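**Brotunen** es una empresa privada del sector espacial dedicada a la fabricación de estructuras ligeras y mecanismos de despliegue para satélites pequeños. Suministra bisagras, mástiles y soportes de antena a integradores de plataformas, y desde hace unos años ofrece también servicios de montaje y ensayo. Su sede y su taller principal están en Stulport.

## Historia

La empresa fue fundada por el ingeniero Birger Sjöberg, que había trabajado antes en mecanizado de precisión para instrumentos científicos. En sus comienzos contaba con cinco empleados y un único cliente, el fabricante de plataformas Cutach, para el que producía piezas de aluminio bajo plano. Las condiciones de aquel contrato no permitían a Brotunen proponer cambios de diseño, una limitación que Sjöberg criticó en varias ocasiones.

El primer producto propio fue un mástil plegable de 3 metros, desarrollado sin encargo previo y ofrecido después a varios integradores. Cutach lo adoptó para su serie de satélites de observación y pasó a comprar el conjunto completo – mástil, liberador y cableado – en lugar de las piezas sueltas.

El 2/3/20 la compañía firmó un acuerdo con el operador Evangelista para el suministro de soportes de antena destinados a una red de comunicaciones marítimas. El acuerdo fue el mayor de su historia hasta entonces y obligó a ampliar la plantilla, que llegó a 200 personas. En octubre del mismo año se inauguró la segunda nave de Stulport.

## Actividad

La producción se reparte en tres líneas:

- **Mecanismos de despliegue.** Bisagras con resorte, mástiles y dispositivos de retención para paneles solares.
- **Estructuras.** Bastidores y paneles para satélites de hasta 300 kg.
- **Servicios.** Montaje, ensayos de vibración y preparación de procedimientos para clientes sin instalaciones propias.
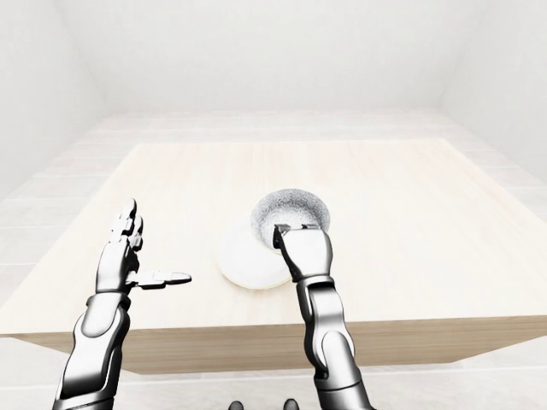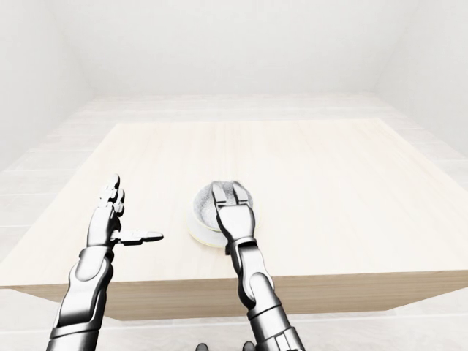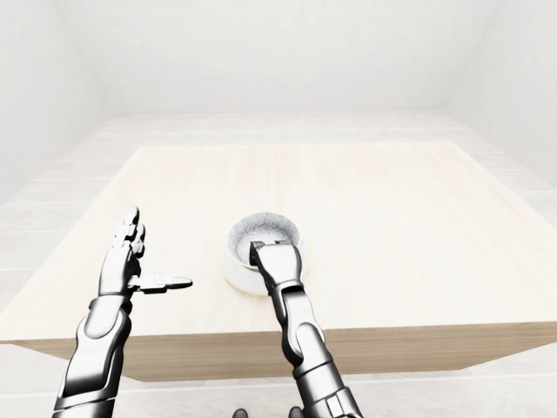
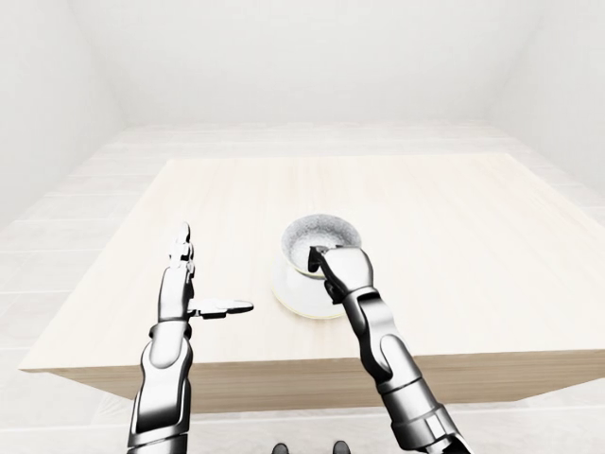 ## Relación con los contratistas principales

Brotunen se cita con frecuencia en los debates sobre el papel de los proveedores medianos en la industria espacial. Sjöberg ha defendido que los contratos por pieza dejan todo el conocimiento del sistema en manos del contratista principal, y que un taller que solo mecaniza planos ajenos no puede asumir riesgos ni financiar desarrollos. Cutach sostiene la postura contraria: la responsabilidad ante el operador final es indivisible y debe recaer en una sola empresa.

El acuerdo con Evangelista introdujo una fórmula intermedia. Brotunen conserva la propiedad del diseño de los soportes y responde de su funcionamiento durante los primeros meses en órbita, mientras que el operador contrata por separado la integración y el lanzamiento.

## Instalaciones

El taller original de Stulport alberga el mecanizado y el tratamiento de superficies. La segunda nave contiene la sala limpia, el banco de vibración y el almacén de material certificado. Los ensayos de vacío térmico se subcontratan.

## Véase también

- Satélite pequeño
- Mecanismo de despliegue
- Sala limpia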